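Jarkholm Decorative Papers Project
Second progress report to the Grekisitz Fund
Submitted 25 August 2026

Purpose of this report

This report sets out progress on the cataloguing, conservation and public access work supported by the Fund under the current agreement. It should be read with the first progress report, which covered the transfer of the Politis collection to our store and the initial condition survey. Spending to the end of the reporting period is shown in the attached schedule and is within the approved budget, apart from the packing materials line discussed below.

Cataloguing

The catalogue now holds 979 records, each covering a single sheet, roll end or sample book page. Work in this period concentrated on the domestic wallpapers, which make up the larger part of the Politis collection and which had no usable list when they came to us. The commercial papers, mainly shop and hotel work, will follow.

Each record gives the dimensions, the ground colour, the printing method where it can be determined, any maker's marks and a short account of condition. Dating remains difficult. Many of the samples were trimmed before they were pasted into books, and the selvedge, where a maker's name or pattern number would usually be found, is missing. Where a date rests on style alone the record says so, and a broad range has been preferred to a precise year that might later mislead researchers.

Records are held in Haltilel, the database approved at the start of the grant. The move from our earlier spreadsheets took longer than planned. Colour terms had been entered in different ways over several years, with the same green appearing under five or six names, and these had to be brought into line before the records could be loaded. A controlled list of colour terms is now in use and has been added to the cataloguing manual.

Conservation

Surface cleaning of the loose sheets is complete. Sheets with flaking pigment were set aside for consolidation, and treatment is under way on the first group. The conservator's advice is that the distemper-printed papers should be handled as little as possible until this is finished, and we have withdrawn them from reading room use in the meantime.

Two sample books were found to have active mould at the spine. Both were isolated on the day they were found, and the shelves on either side were inspected and cleaned. No further growth has been recorded. The dehumidifier in the lower store has been replaced, and readings there have stayed within the agreed range.

The cost of archival boxes rose during the period. We have moved a small sum from the travel line to cover this, as the agreement permits, and do not expect to ask for additional funds.

Display and access

Planning for the October display is well advanced. The display will look at how papers were chosen for kitchens, nurseries and hallways, and will include a short section on borders and edging papers. These were often sold separately, and they show how much a strongly coloured edge can change the look of a plain surface. Labels have been drafted and are with the access adviser for comment on type size and contrast.

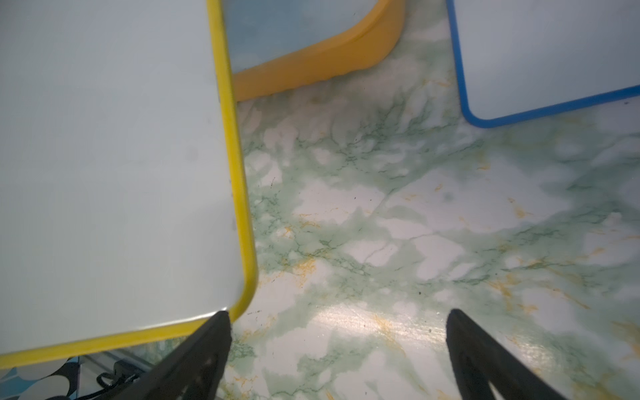
Pale panel with a rounded yellow border; a light blue panel in a thick orange-yellow frame is partly visible behind it.

The display text has been written for a general audience, with a separate sheet for visitors who want technical detail on block, roller and screen printing. A large-print version will be available at the desk. Group visits by schools in the Jarkholm district can be booked from the start of term, and teachers' notes have been prepared for the upper primary years.

Reading room use has been steady. Most enquiries have come from owners of older houses who hope to match a surviving fragment, and a smaller share from students of design history. Several owners have let us record fragments still on their walls, which has given us examples of papers in place to set beside the unused samples. Two of these matched samples in the Politis books, and the records have been linked.

Describing patterns

The most demanding part of the catalogue has been the pattern description. A researcher looking for a particular paper will rarely know its maker, and will search by motif, colour and layout, so the wording has to be consistent from one record to the next. Our first set of terms was built around formal repeats - stripes, trellises, sprigs on a regular ground - and it served the older papers well.

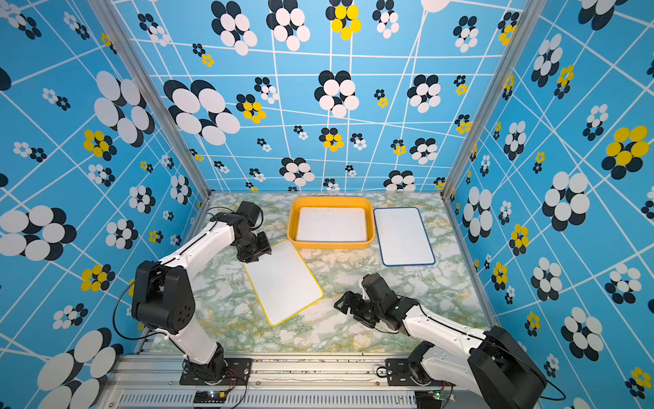

Later patterns with a loose or uneven layout have called for a revised approach. The earlier terms assumed that a cataloguer could name a motif, find the repeat and measure it, and this often cannot be done from a short length. The bright sky-blue wallpaper shown here illustrates the difficulty. Its thin white lines cross at many angles, so that "check" or "trellis" would be misleading, and its flower-like clusters of overlapping ovals vary greatly in size. Some of the clusters pair white ovals with navy-black, and others use yellow in place of the white. Under the revised terms a paper of this type would be entered as "irregular grid, scattered floral", with the ground colour first and each colour combination given its own line.

The revised terms were tested on a batch of 480 records before they were adopted. Two cataloguers described the same papers separately and the results were compared. Agreement was good on colour and ground, and weaker on scale, where "large" and "small" meant different things to each person. Scale is now recorded by measuring the largest and smallest motif on the sample. The terms will be reviewed again once the commercial papers have been entered.

Difficulties and changes to the plan

Photography is behind schedule. The metallic and flocked papers need raking light to show their surface properly, and each takes considerably longer than a flat printed sheet. We propose to photograph the remaining flat sheets first, so that most records have an illustration when the online catalogue opens, and to complete the others afterwards. This would change the order of work set out in the agreement, and we ask for the Fund's approval.

Copyright remains unsettled for some of the later papers. Where the maker can be traced we have written to ask for permission. Where it cannot, a note of the searches made is being kept with the record, and only a small image will be shown online.

Work in the next period

Consolidation of the flaking sheets will continue. Cataloguing of the commercial papers will begin as soon as the domestic series has been checked, starting with the 10 sample books in the best condition. Evaluation forms from the display will be collected and the results included in the next report, together with visitor figures and an updated statement of spending.

We would welcome a visit from the Fund's officers during the display, and can arrange access to the store at the same time if notice is given.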